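# Call for participants: teleoperation study on grasp timing and wrist-camera views 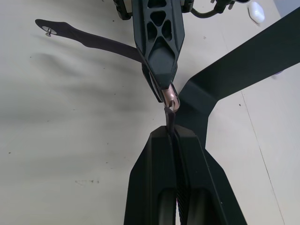
**How long does a session take?**

Each participant completes one session of 70 minutes, including a 10-minute break halfway through.

The manipulation group at Urquhart is recruiting adults for a study of how people guide a gripper when their main view comes from a camera near the fingers. The work follows our earlier result on the Kondeda dataset, a set of 2117 recorded grasps. In that set, operators closed the gripper later when the held part blocked their view of the contact point. We want to find out if the delay comes from the blocked view itself or from the way operators were trained.

## Method

Participants control one arm with a handheld lever. The task is to grasp a small mechanical part, lift it clear of the surface, and set it down in a marked area. Every participant works under 3 display conditions:

- wrist view only
- wrist view plus a fixed side view
- wrist view with a 200 ms added delay

The order of conditions is randomized. We log lever position, finger opening, and motor current, and we record both camera streams. No audio is recorded, and the cameras do not face the participant.

The primary measure is the time from first contact to full closure. Secondary measures are the number of regrasps and a short workload questionnaire filled in after each condition.

## Who can take part

You should be 18 or older, have normal or corrected vision, and be able to use a hand lever for over 50 minutes in total. Left-handed participants are welcome - the lever mounts on either side. Prior experience with robots is not required, but please state it when you sign up, as we balance the groups on it. People who took part in the Kondeda recordings are not eligible.

## Place and payment

Sessions run on weekday afternoons in September at the Pinden building, ground floor lab. Payment is $50 by bank transfer after the session. You may stop at any point and will still receive the full amount. The lab has step-free access.

## How to sign up

Write to Deirdre Heffernan, study coordinator, with your age, preferred hand, and two possible afternoons. Consent forms are sent with the booking confirmation. Questions on the protocol or on data storage go to Tanko Anozie, principal investigator.

Posted Thu 6 August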